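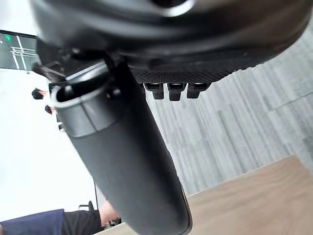
Chapter 4
Floors You Cannot Mop

Learning goals
After reading this chapter you should be able to tell a cut pile from a loop pile by hand, estimate how much carpet a room needs, write a cleaning schedule that a real person might follow, and explain to a client why the stain came back.

Carpet is the only part of a building that we walk on in our shoes and then invite babies to lie down on. It holds crumbs, grit, hair, coffee and a fair amount of what used to be the parking lot. People forgive it all this as long as it stays gray.

Gray, in fact, is where most working carpets end up, either by choice or over time. A buyer who picks a gray with light and medium tones running through it is buying camouflage. Lint vanishes into the light parts and dirt into the medium ones, and the floor can go a long while before anyone feels accused by it. A solid cream carpet in the same room would start complaining by Sunday.

The drawback is that a floor that hides dirt from visitors hides it from the cleaner too. Dry grit settles at the base of the fibers and rubs there each time somebody crosses the room. By the time the traffic path shows, much of what you see is wear, and no machine or detergent puts fiber back. Students tend to find this unfair. So do clients, at greater length.

The Grandau offices
We will come back several times in this chapter to the second floor of the Grandau building, which has 403 square yards of carpet and, when our story begins, one vacuum cleaner. The floor was laid with a streaked gray loop on the advice of Arvo Miettinen, who ran the building for 21 years and who held that carpet should be "seen to" in October. He did not say what happened in the other months, and the records suggest very little did.

When the tenants on the north side moved out, their desks went with them and left a set of clean rectangles on the floor, a shade lighter than everything else. The new tenants, a small firm called Kuusisto, asked whether the rectangles could be removed. Strictly speaking the rectangles were the only part of the carpet in good order. It was the other 339 square yards that needed removing.

The case raises three questions we will take up in turn: how often the floor should have been vacuumed, which parts could still be saved, and who was going to pay. The third has the longest section.

Direction and pile
Before any of that, get down on the floor. Run your palm across a carpet one way, then the other. In most cut piles one direction feels smooth and the other pushes back. This is the lay of the pile, and it affects color, seam placement and the path of the vacuum. Two pieces from the same roll, laid with the pile running opposite ways, will look like two different carpets under a window, and the client will be standing at that window.

Streaked patterns add a second direction to worry about. If the lines run at a slant to the walls, each seam has to carry the slant across without a jog. Allow extra material for matching. Beginners allow too little, order again, and learn about dye lots, the subject of Section 4.5.

Key terms: pile, loop, cut pile, lay, traffic path, dye lot, dry soil

Before you go on
Pick a carpeted room you use every day. Sketch it from memory and shade in where you think the wear is worst. Then go and look.

4.1 What the Fiber Remembers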